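Stultovness Middle Distance Triathlon

The Stultovness Middle Distance Triathlon is an annual race over a swim, a bike ride and a run, held each April in and around the harbor town of Stultovness. It is organized by the Clalar Endurance Association, which also puts on a series of smaller races on the same stretch of coast. The event is open to age-group athletes, relay teams and a small professional field. It is best known for its club competition, the Leiva Shield, which draws many of the teams that enter.

Contents
Background
Course
Swim
Bike
Run
Leiva Shield
Relay division
Rules and cutoffs
Weather and course changes
Notable results
Travel and lodging
See also

Background

The race grew out of an open water swim that had been held in Stultovness harbor for many years. Melquiades Maldonado, a swimming coach from Clalar, proposed adding a ride and a run after several of his swimmers took up triathlon and had to travel a long way to find an early season race. The first edition used a short course and a single transition area on the harbor parking lot. Entries were taken by mail and at a table outside the swim club.

The move to the middle distance came with the fourth edition. The harbor lot was by then too small for the bike racks, and the transition area was moved to the athletic field behind the ferry terminal, where it has stayed. The short course was kept for two more editions as a separate race on the same morning and was then dropped. A stand-alone sprint race is now held in Clalar later in the season under the same organizers.

Kamarul Lubis took over as race director after the fifth edition. Under Lubis the run was taken off the main road and the club competition was given its present scoring system.

Course

The course is made up of a one-lap swim, a two-lap bike ride and a two-lap run. The start, the transition area and the finish are all within walking distance of one another, and all athletes rack their bikes the evening before the race.

Swim

The swim is 1,907 meters and takes place inside the outer breakwater. Athletes enter from a boat ramp in a rolling start, lining up by expected finish time. The course runs out along the breakwater, turns twice at the harbor mouth and comes back along the ferry channel, which is closed to boats until the last swimmer has left the water. The exit is up a set of wide stone steps, followed by a run across the terminal road to the transition area.

Water temperatures in April are low, and wetsuits have been allowed in every edition. Neoprene caps and booties are also allowed. The harbor mouth is the roughest part of the swim because it is open to swell from the west. Most of the swim is sighted off large buoys on the left side, with the turn buoys in a different color.

Bike

The bike course has a total climb of 3,586 feet over its two laps. Each lap leaves town by the coast road, turns inland at Leiva and goes up the valley to the Stellon pass before coming back to the coast on a long, straight descent. The Stellon climb is steepest near the bottom, just after the bridge, and eases toward the top.

Drafting is not allowed. Two aid stations serve the course, one in Leiva and one at the top of the pass. The descent is closed to traffic, but the coast road stays open in one direction, and athletes must keep to the coned lane. Both time trial bikes and standard road bikes are common. Riders on road bikes have at times posted some of the fastest splits on the climb itself.

Run

The run is two laps on the harbor promenade and the old rail path toward Leiva. It is flat apart from a short ramp onto the footbridge, which is crossed four times in all. The surface is paved on the promenade and packed gravel on the rail path. There is little shade, and the rail path is open to a crosswind in the afternoon.

The finish is on the athletic field, next to the transition area. Athletes finishing their first lap keep left at the field entrance and receive a wristband before going out again.
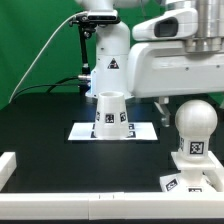
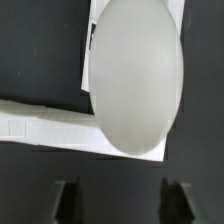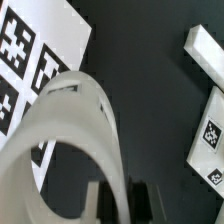

Leiva Shield

The Leiva Shield is awarded to the club with the best combined score. It was first given by the town council of Leiva in return for the bike course passing through the town center, and it was originally decided by the number of finishers alone. Larger clubs won it with little trouble under that system, and smaller clubs asked for a change.

Under the present rules, each club may name up to 20 scoring athletes. Points are given by placing within each age group, so a third place in one age group is worth the same as a third place in any other. The best scores from men and women are counted in equal number. A club that cannot fill its places with both is still ranked, with the empty places scored as zero.

Clubs must declare their scoring athletes by the close of check-in. An athlete who has been declared and does not start counts as zero and may not be replaced. The rule was brought in after a protest over a late substitution, and it remains the most common subject of questions at the pre-race meeting.

Many clubs choose the race as a destination event for their members and travel as a group. Club tents are set up along the run course on the promenade, in spaces drawn by lot. Clubs are responsible for clearing their own space by the evening. The shield is handed over at a dinner in the Leiva market hall after the race, to which all declared club athletes are invited.

Relay division

Relay teams have either two or three members. In a two-person team, one member does two of the legs, which do not have to follow one another. The timing chip is passed from one member to the next inside a marked box in the transition area, and the waiting athlete must be standing beside the team's rack.

Relay results do not count toward the Leiva Shield. A separate prize is given to the first all-women, all-men and mixed team. Relay athletes start the swim after the last of the individual age-group athletes.

Rules and cutoffs

The race is run under the standard rules of the sport for non-drafting events, with a few local additions. Glass containers are not allowed anywhere on the course. Headphones are not allowed on any leg. Outside help is not allowed, though spectators may cheer from the promenade and club tents may play music until the course closes.

There is a time limit for the swim, for the start of the second bike lap and for the finish. Athletes who miss the bike limit are stopped at the Leiva turn and brought back with their bikes. The limit at the turn is set early enough for the coast road to be reopened in both directions by midafternoon. Athletes who miss a limit may still attend the dinner and are listed in the results as not finished.

Penalties for drafting and blocking are served in a tent at the entrance to the transition area. An athlete who receives a third penalty is disqualified.

Weather and course changes

April weather on this coast is changeable. The swim has been shortened twice because of swell at the harbor mouth, using a triangle course that stays inside the inner pier. In one edition fog delayed the start and the bike course was cut to a single lap. Results from that year are not included in the list of course records.

High wind on the Stellon pass is handled by a turnaround below the last set of bends. This version of the course has been prepared several times but used only once. A decision is posted at the transition area before it opens on race morning and is repeated at the swim start.

Notable results

Hülya Öztürkmen holds the women's course record and has won the race three times. Her record was set in her second win, when she came out of the water behind the leading group and took the lead on the first climb to Stellon. She did not defend the title the following year and returned to win a third time the year after.

The men's record belongs to Vicente Rivadeneira, who set it in his first middle distance race. He had earlier raced mainly over shorter distances, and his run split is still the fastest recorded on the present course.

Szu-yu Fang won her age group in four editions in a row and was also captain of the Clalar club when it took the Leiva Shield for the first time under the new scoring. Clalar had finished second in both previous years.

Travel and lodging

Stultovness is reached by ferry or by the coast road. The ferry carries bikes without a reservation, but boxed bikes are treated as freight and must be checked in earlier. Ferry service stops on race morning while the channel is closed and starts again once the swim is over. Extra boats run on the Monday after the race.

Rooms in the town fill early, and many clubs stay in Leiva or in rented houses farther up the valley. A shuttle bus runs between Leiva and the ferry terminal on the evening of bike check-in and again before the start. Road closures are in place on the descent from Stellon for most of race day, and drivers staying in the upper valley have to use the inland road through Clalar.

See also

Clalar Sprint Triathlon
Stultovness Harbor Swim
Aquabike
Non-drafting triathlon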